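What is a trade mark, and why can't I just call my lemonade anything I like?

Grown-ups spend a surprising amount of money on words. Sometimes it is only one word, and sometimes the word isn't even in the dictionary. This page explains why.

Let's say you sell lemonade, and you call it Brota. You chose Brota after a long argument with your brother, who wanted to call it Lemonade. (Your brother has a point, but we'll come to that.)

It is good lemonade. People tell their friends, and their friends come looking for Brota. They don't know your name or your recipe. All they know is the word on the bottle, so the word has started doing a job. It says: this is the same stuff you liked last time.

A word that does that job is called a trade mark. A picture can do it too, and so can a shape, and even a little tune, as anyone who has had one stuck in their head all through maths will know.

Now suppose a boy in the next street fills some bottles with pond-coloured squash and writes Brota on them. People buy one, pull a face and tell everybody that Brota has gone downhill. You haven't changed a thing, and you are getting the blame for somebody else's squash. This is what trade mark law is meant to stop.
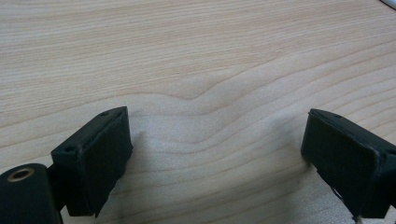
BANDSTEAD, June 22, 2020 - Our question of the month comes from a reader aged nine, who asks: "Can I own the word Lemonade?"

No. Sorry. It was a good try.

You can't keep an ordinary word for yourself if it simply says what the thing is. Every other lemonade seller needs it. If you owned Lemonade, they would all have to write "Cold Yellow Drink With Lemons In" on their signs, and most signs aren't big enough.

Made-up words are much easier. Take Vollidden. Does it mean anything to you? It doesn't to us either, and we have said it out loud many times. That makes it a strong name for a shoe shop, a bicycle or a brand of soup, as long as no other shoe shop, bicycle or soup got there first.

So how do you get one? You fill in a form and pay a fee to the office that looks after trade marks. You also have to say what you are going to sell. This matters more than you'd think. One company might use a name for pianos while a different company uses it for cat food, and both can be perfectly happy, provided nobody could mix up the two. (If you could mix up a piano and cat food, please speak to an adult.)

After that you may put a small R in a circle beside your name. The letters TM are different. In Britain they usually mean "we think of this as ours", and you don't have to register anything to use them.

Have a look in your kitchen cupboard and see which marks you can find. Put the biscuits back afterwards.

Words by Nelli Räsänen. Questions for July go to Deepak Solanki, in handwriting he can read.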